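About Stareck

Hello, and thanks for clicking through! I'm Feng-yi Tse and I run Stareck, a small firm that puts mobile and wireless connections into places where the signal is rubbish. Farm offices, boatyards, village halls, the odd basement gym. If you've ever stood on a chair to send a text, you're our sort of customer.

I started out fitting routers for a bigger outfit and got fed up with selling people packages they didn't need. So I went off on my own with a van, a ladder and a borrowed signal meter (I did give it back). The first proper job was in Onano, 58 moisture sensors across a fruit farm, all reporting back over one low-power network. I had budgeted a fortnight and it took most of September. The farm is still with us and so are the sensors, bar a few that met a tractor.

These days we look after 300 sites, and the biggest of them, the Cheung warehouses, has 500 devices on it. We do surveys, SIMs, aerials, gateways and all the dull bits in between, like arguing with the networks about why a mast is down.

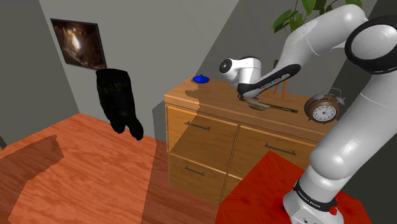
Rosalind wrote in to say that our survey was the first one she'd had where somebody walked to the far end of the yard, and could we please put our prices on the website like normal people. Fair point! A site survey is £300, and it comes off the bill if you go ahead with us. Anything past that depends on how thick your walls are, so ring me and we'll talk it through.

We also make one thing of our own, a little dashboard called Fetgate. It shows which of your devices are online, how strong the signal is and when a SIM is getting through its data too quickly. It began as a spreadsheet I was embarrassed by, and the colours are still a bit much. Every customer gets it with their contract and you can have as many logins as you like.

We're not tied to any one network. I'll often put two different SIMs in the same box and let it pick whichever is behaving that morning, which saves a lot of phone calls on both sides.

Support is open from eight till six. You'll usually get me, or the answerphone if I'm up a ladder, and I do ring back.

Page last updated 26 September 2024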